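Snack packaging waste in a school canteen
Project report, Kundau upper secondary
Group: Rokeya Howlader, Helge Løken, Signe Solberg
Supervisor: Randi Bråten

1. Background

The canteen at Kundau sells crisps, biscuits and drinks during the two long breaks. Most of the packets end up in the general waste. We wanted to find out how many packets are thrown away in a month and whether pupils would sort them if there was a place to put them.

Crisp packets are hard to recycle. Many are made of plastic film with a very thin layer of metal on the inside, which keeps air and light away from the crisps. The layers are difficult to pull apart again, so the packets are often burned together with other mixed waste. 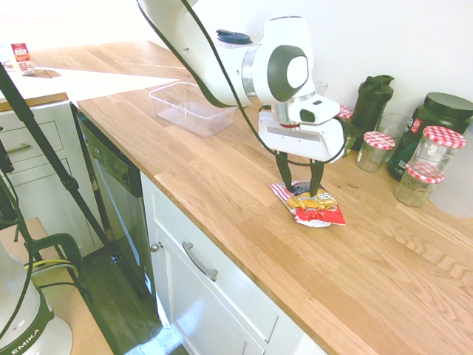 We chose January because there are no holidays in the last three weeks and the canteen is open every day.

2. Method

We put out 2 collection points, one by the canteen door and one outside the library. At the end of each day we emptied them and sorted the contents into crisp packets, biscuit wrappers and other. Food left in a packet was tipped out first. We did not wash anything.

We also handed out a questionnaire to 100 pupils. Frøydis Tveit from the waste firm Onora read through our questions beforehand and asked us to take out one that was leading.
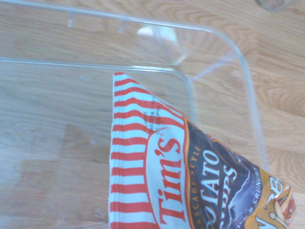 The answers were typed into a spreadsheet by Signe and checked by Helge. Four forms were left out as they were only half filled in.

3. Results

We collected 1,655 items during the month. Crisp packets were the largest group, followed by biscuit wrappers. The point by the canteen door filled up much faster than the one by the library, and on Fridays it was full before the second break was over.

In the questionnaire, almost 30 pupils said they did not know which bin a crisp packet belongs in. Several wrote that they would buy from a big shared bowl if it was cheaper.

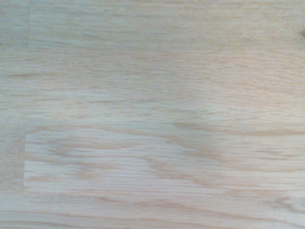

4. Sources of error

Packets eaten outside or on the bus to Midtbø were not counted. Some pupils brought rubbish from home after hearing about the project. The library was closed for one afternoon, and we have no figures from that point for that day.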